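The Bench Room at Holloway: A Small Gallery
Posted 4 May 2023

I've been meaning to put up a few pictures from the bench room for ages, and a rainy afternoon in Fledville finally gave me the time. If you've ever visited us you'll know the room I mean — up the back stairs, past the kettle, with the long bench and far too many little trays of screws. It's where we work on boards and processors, and it is easily my favorite corner of the whole building (the kettle helps).

We moved in last August with 3 benches and a great many boxes, and I'm happy to say that all but 4 of those boxes have now been unpacked. The collection of old boards has grown to about 80, most of them handed on to us by the good people at Rodach, who were clearing out a storeroom and couldn't bear to see them thrown away. Neither could we! 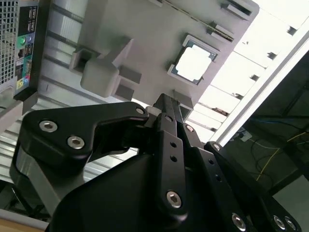
A processor in its square holder on the gray fixture board, with the pale silver lid catching the light.

I do love a processor up close. People tend to think of the inside of a computer as something dull, and then you show them one of these and they want to hold it up to the window. We ask everybody to handle them by the edges, please, and to put them back in a tray when they're done, with the lid side up. The trays live on the shelf marked Flotodis, for reasons that go back further than I do.

The boards themselves take up a good deal more space, as you might imagine, and we've tried just about every way of storing them. Standing them up like records looked lovely and lasted a week.
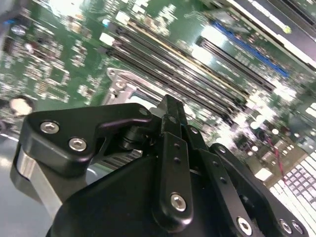

Memory is where I usually start people off when they're new to all this. The slots are long and easy to find, the latches make sense once you've pressed one or two, and you get that nice firm click at the end. The processor socket can wait for a second visit, when hands are a little steadier and the tea has been finished. We keep evening sessions to six people so that everyone gets a proper turn at the bench.

More pictures will follow once I've sorted through the rest, and once I've found the good lamp.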